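Rules for people who stand near robots

My mother asked me last month what I do all day, and I told her I write rules. She said she thought I built robots. I said other people build the robots and I write down where you may put your sandwich. She has been telling her friends I work in catering.

She isn't far off. When I started at Dalsgaard, the safety and working practice document was 6 pages long, and most of page one was a logo. The version I inherited from Edith Espinoza in August came in a binder that you could use to prop open a fire door, which I know because I found it propping open a fire door. Edith had numbered every rule. The last one was 807. There were not 807 rules, mind you. She had left gaps so that later people could add things in the right place, and I think that's the most optimistic thing anybody has ever done in a binder.

I spent the fall cutting it down. My working theory was that a person will read one sheet of paper, both sides, if it's laminated and there's nothing else on the wall. So I went through rule by rule and asked whoever was around what each one was for. Kekeli Asamoah was the most useful, having been here through two changes of floor plan and one change of name (we were Noseck for a while, don't ask). He could tell me which rules came from the standards people, which came from the insurance people, and which came from a bad afternoon.

The bad afternoon rules are the best written. "Do not hand things to the arm." You can hear the whole story in that. "If you said you would be back in a minute, press the stop before you go." Somebody was not back in a minute.

The insurance rules are the worst. One of them ran to 200 words and, as far as I could tell, said that a table should be a table. I asked Esben Ketilsson what it meant and he read it twice and went to get coffee.

Bottle work got its own section, mostly due to packaging. Cardboard flaps, shrink wrap, loose bits of plastic: the bottles themselves behave fairly well, but everything they arrive in is trying to get into a joint. The old rule was "keep the area tidy," and as a rule that's worthless. I keep it tidy. You keep it tidy. We mean different things and we both think the other one was raised by wolves. I went and stood by the green table for a good part of a morning to see what the section had to cover.
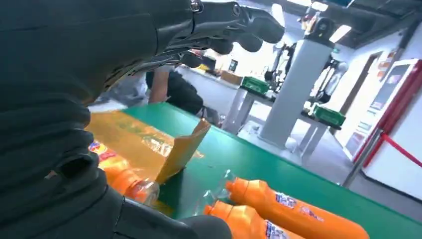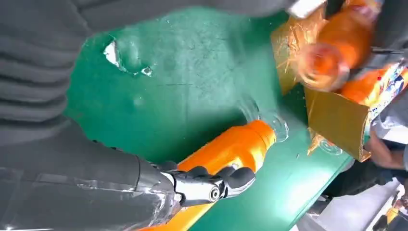 Orange bottles, green table, a box with its flaps up.

What I ended up with for that section is short. Wrap comes off the table before the arm is enabled, and goes in a bin with a lid. Flaps get folded down or cut off, and you choose which before you start, because a flap at half mast will fool you and it'll fool the arm. Any cap, ring or scrap smaller than your thumb gets picked up during a stop. Hands go in the box or the gripper goes in the box. One at a time, and you say out loud whose turn it is.

That last bit caused the most argument of anything in the document. People feel silly saying "mine" to a machine. Elínborg Damgaard pointed out that you aren't saying it to the machine, you're saying it to whoever has a finger on the controls, and also that she has heard most of us say much worse to the machine without any embarrassment. It stayed in.

Then there's the matter of clothing for robots, which I did not expect to have opinions about. Sleeves and covers keep grit and spills out of the joints, and they're a pain to put on, a bit like dressing a toddler who weighs more than you. The old binder said covers must be "suitable." I have changed this to three things you can check with your own eyes: no loose end hanging past the wrist, no fold that can get pinched when the elbow closes, nothing taped over a label you might need to read in a hurry. If it fails one, it comes off and goes back on properly. Kekeli wanted a fourth thing about color and was outvoted.

I also took out every "should." This is my one real contribution to the field. "Should" is how you write a rule you don't plan to enforce. Each one either became a "must" or went in the trash, and it was alarming how many went in the trash. Ingvar Hjaltadóttir, who reviews these for our sister site at Nendside, sent the draft back with a comment on the first page that said "bossy," and then a second comment further down that said "good."

Some things I couldn't fix. Nobody agrees on floor tape. We have rules for what the colors mean, the standard we work to has a view, the Nendside people have another view, and the tape itself comes off when the floor gets mopped and is put back by whoever finds a roll. I wrote a line saying the posts and barriers are the boundary and the tape is a reminder. Both sides hate it equally.

I couldn't fix the arm speed rule either. It's a percentage, and everyone believes that 100 means "normal," when it means "as fast as this thing can possibly go." I've asked if the dial on the pendant could be relabeled. I've been told this is a software request. I put in the request through Prillow, our ticket system, where it now lives with my other requests, in what I imagine is a nice quiet meadow.

So the sheet is done, more or less. Both sides, small print but not insulting, one diagram. It went up next to the door at eight in the morning, and by lunch somebody had pinned a takeout menu over the lower half, covering everything from emergency stops down. I moved the menu. I've also started a new rule about it, and I've given it the number 808, which I think Edith would want.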